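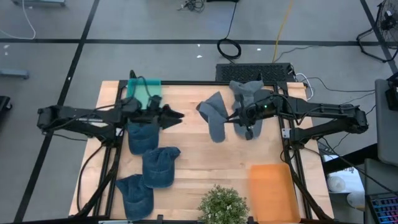 Plutine is a two-armed tabletop robot built by Pei-shan Mak and Siu-ming Lam in a shared workshop called Dondent. It was designed for sorting small household items, mainly clothing, and was put together from stock parts with hand tools and one drill press. The two black arms are mounted on a frame of black aluminum extrusion that runs around all four sides of a wooden tabletop and continues down to form the legs. Each arm ends in a two-finger gripper. Typical work pieces are gray socks and denim caps, which are sorted into translucent bins, one teal and one orange, placed at opposite corners of the table.

Background

Mak and Lam met as members of Dondent, where Mak repaired sewing machines and Lam built camera sliders. Their first joint project was a single-arm machine named Chou, which stood on a kitchen cart and could pick up wooden blocks. Chou tipped over when the arm was fully stretched out, and its base flexed enough to make repeated grasps unreliable. It was taken apart in July, and its power supply and several of its fasteners were reused in Plutine.

The name Plutine was first used for the frame only. By the time the second arm was fitted, members of the workshop were using it for the whole machine.

Construction

The frame went through two versions. In the first, the arms were bolted straight to the tabletop. The wood moved slightly under load and the bolt holes wore wide. In the second version the arms were moved to the frame itself, one on each side, so that the tabletop carries only the work. The top can be lifted out and replaced without disturbing the arm mounts.

The inside distance between the two side rails is 864 millimeters. This figure was chosen so that both grippers could reach the middle of the table with some overlap. Lam cut the rails on the workshop's chop saw and squared the ends with a file. The corners are held by angle brackets with an extra brace on each leg. A total of 54 brackets were used in the second version, including those for the arm mounts.

Cables run along the outside of the arm links and are tied with enough slack for the joints to turn. An early attempt to route them inside a sleeve was dropped after the sleeve caught on a gripper. Spare length is looped over the top of the segments - this can rub against a bin if the bin is pushed hard into a back corner, and the builders check the ties there before a long run.

Grippers

The fingers are angled inward and close in parallel. Bare plastic fingers slid off knit fabric, so Mak covered the contact faces with a thin cast rubber pad that she named Skindside. The pads are poured in a two-part mold and glued on. They pick up lint and have to be wiped with alcohol. A worn pad is usually noticed first on socks, which slip out at the cuff.

Caps are harder to handle than socks. The brim is stiff and the crown is soft, and a grasp on the crown tends to let the brim swing. The builders settled on gripping near the seam where the two meet.

Control

The arms can be driven by hand with a pair of smaller leader arms or by a program that repeats learned motions. Training used 733 hand-driven runs, most of them sorting clothing. Runs in which an item fell off the table were kept and labeled separately.

Both arms share one emergency stop. It cuts motor power but leaves the control computer on, so the joint positions are not lost. The arms sag when power is cut, and the builders keep a hand under each forearm during tests of the stop.

Maintenance

The frame bolts are checked after every 2000 gripper cycles. The arm mounts loosen sooner than the corners, and Lam later changed their plain washers for toothed ones. The tabletop is sanded lightly when fabric begins to snag on it.

See also

Chou (single-arm machine)
Skindside
Dondent workshop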